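Washing-Up Basins and Storage Tubs: How to Clean Them, Outside Also

Household Notes, by Adalberto Furtado

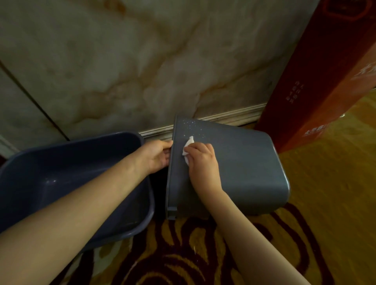

Nutcombe Home Pages, No. 92, page 12

Most of us clean with a plastic basin, but we clean the basin itself very seldom. We pour out the water, we give it a shake, and it goes back under the sink. After some months the plastic feels rough under the fingers, and there are small white specks on it which do not go away with rinsing. I was asked about these specks by several readers since February, so I will write down what I do at home.

First, turn it on its side

A tub is much easier to wipe when it lies on its side. Put it on the floor near a wall, hold the rim with one hand, and wipe the side that is now on top with the other hand. The side becomes like a little table. You can press on it properly and the tub does not run away from you. When one side is finished, roll the tub to the next one.

If you try to do the same with the tub standing up, you will bend around it and you will surely miss the part close to the bottom.

If your floor is tile or stone, lay an old towel under the tub. Small grit on the floor makes scratches in plastic, and in the scratches the dirt stays the next time.

What are the white specks?

It can be several things, and the cleaning is different for each, so make a small test before you take out any bottle.

Dust or crumbs of something dry. Wipe with a dry tissue or a dry paper towel. If the specks move, you are finished. Do not wet them first! Plaster dust and flour and washing powder all become a paste with water, and then you have double work.

Washing powder that dried on. It feels a bit slippery when you put a wet finger on it. Warm water is enough, with a soft cloth.

Lime from hard water. It does not move with a dry tissue and it does not become slippery. Mix one part white vinegar with one part water, wet a cloth, lay it on the place and wait 12 minutes. Then wipe and rinse well. In our town the water is very hard and I must sometimes do it two times.

Paint. Small drops of wall paint often come off with the fingernail or with the edge of an old plastic card. Please do not use a metal blade. Do not use nail polish remover also, it can make the plastic dull or even sticky.

Glue from a label. Rub a little cooking oil on it, leave it until after lunch, and wash with dish soap.

Never mix vinegar with bleach. I write this every time and I will continue to write it.

Tissue or cloth

For dry specks I like a tissue, crumpled in the hand. The folds catch the little pieces and afterwards it goes in the trash, so nothing goes back to the bucket. For wet work the tissue is not good, it breaks and leaves white fluff, and then you will think the specks came back. Take a cotton cloth, for example from an old T-shirt. The green scouring pad I keep only for pots. On plastic it takes away the shine, and on gray or blue plastic you will see each line of it.

The rim and the corners

The lip of a tub collects more dirt than all the sides together. Your fingers go there each time you carry it, and the underside of the lip is never in the light. Go along it with a corner of the cloth pulled over one finger. For rounded corners inside, an old toothbrush is too hard to turn, I prefer a round dish brush.

If you have a set

Many tubs are sold as a set of two or more in the same color. Clean them on the same day, otherwise one looks old beside the other. I wipe the smaller one first and keep the bigger one open next to me. Later, when it is time for water, I wash the small one inside the big one, and at the end only the big one is left to do.

Before you put one inside the other, they must be dry. I leave them 60 minutes in the air, or longer in winter. Two wet tubs pushed together will stick like with glue, and after a week they smell. If yours are already stuck, pour some cold water in the inner one and stand the outer one in warm water (not boiling). Wait a little, then turn and pull.

The wall and the baseboard

When you work on the floor beside a wall, look also at the baseboard. If it has ridges, the dust lies in every one of them. Do it dry with a soft paintbrush, from left to right, and then one time with a damp cloth. If the wall has a marble pattern, be careful with vinegar. On real marble it leaves a dull mark which you cannot wipe away. Tile or panel with only a printed pattern is less sensitive, but if you do not know which one you have, use plain water with a drop of dish soap.

Cardboard boxes that stand against the wall should be moved before the wet part begins. Cardboard drinks water from the bottom, and you will notice it only when you lift the box.

From the letters

Mrs. Yeh writes that she puts a spoon of baking soda on a damp cloth for gray hand marks around the rim. I tried it and it works well, but it must be rinsed two times or it leaves its own white powder.

A reader in Tranthorpe asks if a tub can go in the dishwasher. Look under the bottom for a sign from the maker. If there is none, I would not do it. Mine came out with a bent side and it now rocks on the floor.

Another reader asks how often. For the tub with laundry, one time in the month. For the one where you wash vegetables, after every use, with soap, and please keep it separate from the one for floors. I put a knot of red string on the handle of the floor bucket, so my family cannot mistake it.

Letters for the next number can be left at the Catell Street desk until 18 Jul 2025.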